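6.4 Recovery after a protective stop at the counter

This section applies to Tultel arms fitted with the two-fingered gripper and used at a kitchen worktop. A protective stop occurs when the arm meets an unexpected resistance during a reach. The controller displays fault code 276 and the arm holds its position until the fault has been cleared by a trained operator.

CAUTION: The gripper may still be holding an item when the arm stops. Do not pull the item free. Do not push the arm by hand while the fault code is displayed.

1. Press the emergency stop button on the controller.
2. Keep all persons outside the reach of the arm, including anyone using the drawers below the worktop.
3. Note the fault code and the name of the task that was running.
4. Look along the arm from the base to the fingers and identify the point of contact. Check the underside of the wrist as well as the fingers.

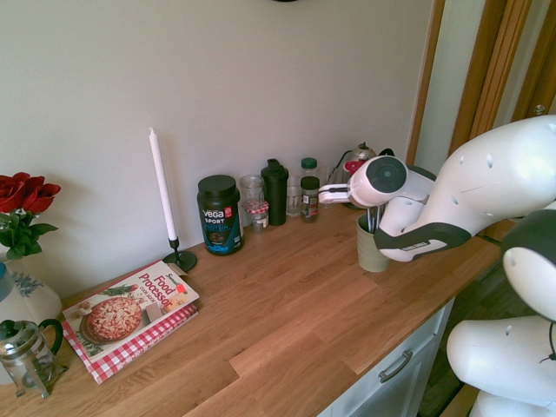
Most stops recorded at the Nokville site arose when the wrist was lowered towards a container while a taller object stood beneath it. The fingers were clear in these cases, but the wrist was not. The reach planner allows for the item to be grasped and does not allow for objects added after the last workspace scan.

5. Release the emergency stop and select Retreat. The arm withdraws at reduced speed along the path by which it arrived.
6. Remove broken glass or spilled contents only when the arm is parked and the emergency stop has been pressed again.
7. Carry out a new workspace scan before restarting the task.

NOTE: Glassware, lit candles and kettles containing hot water must not be left within reach of the arm during unattended operation.

If code 276 returns on the same task, or if code 985 is displayed at any time, take the arm out of service. Code 985 indicates a fault in the wrist force sensor, and Retreat must not be used. Report the fault to Aniela Bielecka at Humside, Brzozowska office, quoting the serial number on the base plate.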